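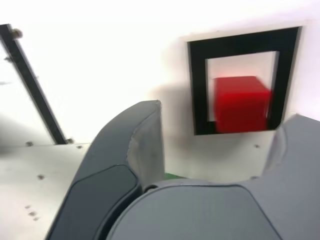
Notebook / Bench log / Visits / Search

August, open day, written up after the last group left

Doors at ten, first group in by five past, all of them wanting to press the stop button. Yatziri Medrano ran the demo, I did the talking, and the arm got the applause. Fair enough.

Routine was the usual cubes and square. 185 people on the sign-in sheet, against the 40 chairs Lenholm lent us. We kept each show to 7 minutes, of which I spent at least four explaining that no, it doesn't know it's a cube.

Things to sort out before the Amville school visit:

- Lighting. Too much white on white. Yatziri wants a darker table top. I want one too but she gets to fill in the form.
- Slow the approach over the square. Looks fine to us, makes parents step back.
- Clean the table. I noticed the specks with the mayor's office standing next to me.

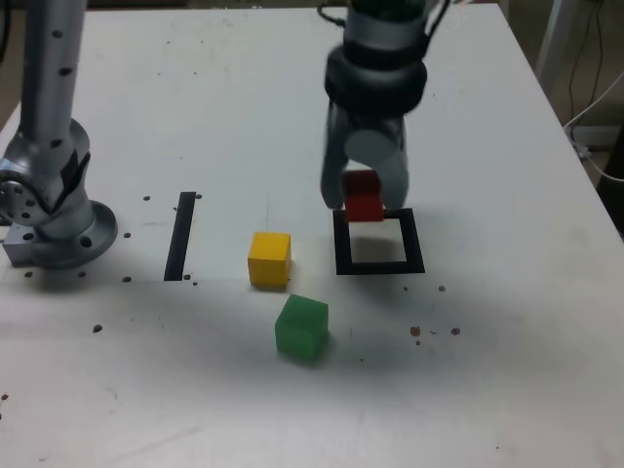 - Decide what we say about the second arm. Everyone asked. I gave three different answers and the Montes people heard two of them.

Best question of the day came from a girl of maybe six: does it get bored? Told her I'd check the log. The man from Asumine asked about cycle time, wrote down my reply and underlined it, which I didn't enjoy.

Spare finger pads are in the second drawer. Please put them back there.

337 views · 7 comments · Share

Recent entries
Gripper pads, again
Cable routing, second attempt
Notes from the Lenholm visit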